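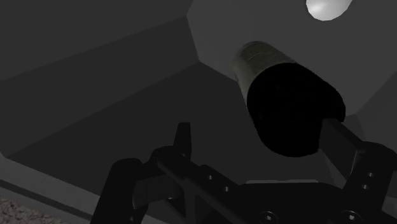

Figure 7. Wrist view, right finger at the dark end of the cylinder.

Tiltus Arm Simulation Kit
Set-Up and Operating Guide

Section 4: Safe Practice for Pick Tasks in Rendered Rooms

4.1 Who this section is for

Read this section before you run any pick task that may later be moved to a real arm. The rules are the same ones used on the floor at Mistusmont. They apply in simulation so that operators and scripts do not pick up habits that have to be removed later.

If you are only viewing saved runs, go to Section 5.

4.2 Before you start

1. Load the room file and wait until all objects have settled. Do not move the arm while anything is still sliding or dropping.

2. Check that the arm base is fixed to the floor and not to a piece of furniture. A base tied to furniture will move if the furniture is edited.

3. Open both the wrist view and the room view. A run with only one view open does not count toward sign-off.

4. Set the speed limit to 20 percent. Leave it there for the first full pass of any new task.

5. Turn contact checking on for the fingers, the palm and every arm link. The default profile checks the fingers only.

6. Confirm that the stop key works. Start a slow joint move, press the key, and check that the arm holds its position.

CAUTION: Do not clear a contact warning by turning off contact checking. Find the pair of parts named in the warning and change the path.

4.3 Approach
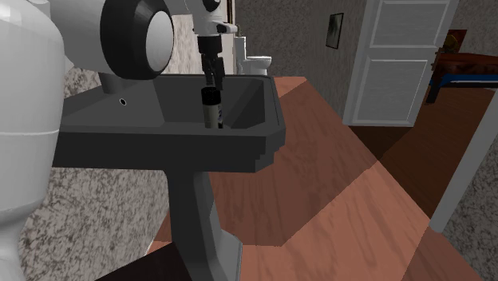

The approach rule covers the last part of the move, from the hold point to the grasp point. Set the hold point directly over the object and bring the gripper down in a straight line whenever the object stands inside something with raised sides. With a bottle standing in a sink basin, fingers pointing straight down and stopped just above the cap are in a good position to begin. From there the operator can check the near rim, which may hide the foot of the object in the room view. Do not guess where a hidden foot is. Read the object height from the object list and set the lower limit from that.

1. Move to the hold point with the fingers open.

2. Stop. Look at both views.

3. Check the whole arm for clearance, including the elbow and the larger links near the base. Most contact warnings in fixed rooms come from these parts and not from the gripper.

4. Lower the gripper at the set speed. Do not turn the wrist during this move.

5. Stop again before the fingers reach the widest part of the object.

NOTE: If a straight path down is blocked, you may use an angled approach. Write the angle in the run log and have a second person review it before the run is repeated.

4.4 Contact and grip

1. Bring both fingers in together. If one finger meets the object first, open the gripper, shift the palm, and try again.

2. Do not use one finger to push an object into place unless the task sheet lists pushing as an allowed move.

3. Take contact from the contact readout. In a dark view, a finger pad that overlaps an object on screen may still be short of it. Figure 7 is the kind of view where you need the readout.

4. Hold the grip for four seconds before lifting.

5. Lift along the same line used to come down until the object is clear of the rim.

CAUTION: Do not raise the grip force to make up for a poor finger position. A force that works on a rigid model can crush a real container.

4.5 Lighting

Dim rooms are allowed and are part of the test set. Do not brighten a room to get through a task and then log the result under the original room name. If you change the lights, save the room as a new file and add the letter L to the end of the name.

The display gain in the viewer may be changed at any time. It does not alter the room or the data saved with the run.

4.6 Stopping a run

Stop the run at once if any of these happen:

- a contact warning names an arm link
- the object moves before both fingers report contact
- either view freezes or falls behind
- the arm passes a joint limit

After a stop, save the log before you reset. A reset clears the contact history and it cannot be recovered.

4.7 Records and sign-off

A task may be moved to the Lund cell after seven clean runs in a row at the first-pass speed limit. A run with a stop is not clean, even if the object was later picked up. Start the count over after any change to the path, the gripper model or the room file.

Keep logs for five years. Store them in the Hurolstead folder under the task number.

Section 4 reviewed by Skarphéðinn Juhl, September 25, 2025. Replaces the July issue.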